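From: league desk, Ninport Collegiate Esports
To: ninport-clubs
Date: February 12, 2026
Subject: Re: [ninport-clubs] Spring schedule and the room at Pritchard

Hello all,

Thank you for the many replies. I answer below the part which was asked most often. Please excuse if I repeat something from the earlier thread.

> We are a small club at Oltari and we have only eight players. If the
> spring matches are all played on site at Pritchard, we must travel
> every second week. Can some of the matches be online? Also, is the
> roster lock the same as it was in November?

I understand the problem with the travel. The group stage will be played online, from your own campus, and only the playoffs will be at Pritchard. This was the wish of most clubs, and I think it is fair for Oltari and also for Wondum, who have the longest way.

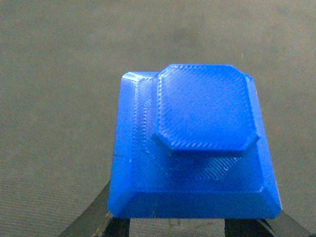
For the online matches, each club needs a wired connection for all its players. Wireless is not accepted, even when the speed test looks good. In the fall season we had three matches stopped in the middle, and the discussion after was longer than the games. Please test your room one evening before the first match, at the same hour when you will play.

The roster lock is not the same as it was in November. You can now change up to 3 players between the group stage and the playoffs. The new players must be enrolled students at your school and must be on the club list already.

The playoff room at Pritchard has 200 seats for the audience. Teams bring their own keyboards, mice and headsets. Computers and monitors are there.

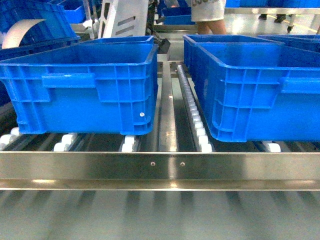
## Fees and forms

The fee is paid per club, not per team. Please write the number 2527 in the payment note, so that the payment goes to the esports account and not to general athletics. Last season two payments went to the wrong place and it took weeks to find them.

The form for the roster is the same as before. Please use the name from the student card, and put the game name in the second column.

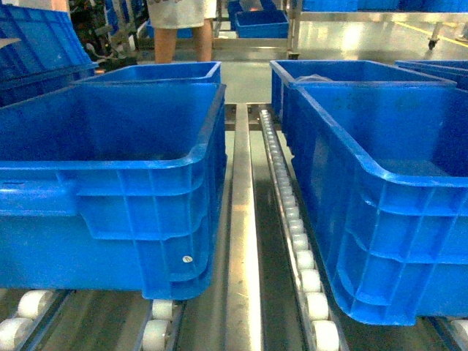

**Can a club enter two teams in the same game?**

A club may enter a second team if the two rosters share no player. Both teams will be put in different groups, so they can meet only in the playoffs.

If your club has a coach this year, please add the coach to the form too. Coaches may speak with the team between maps, but during the map the voice channel is only for players.

I will send the group draw to this list when all forms are in.

Kind regards,
League desk, Ninport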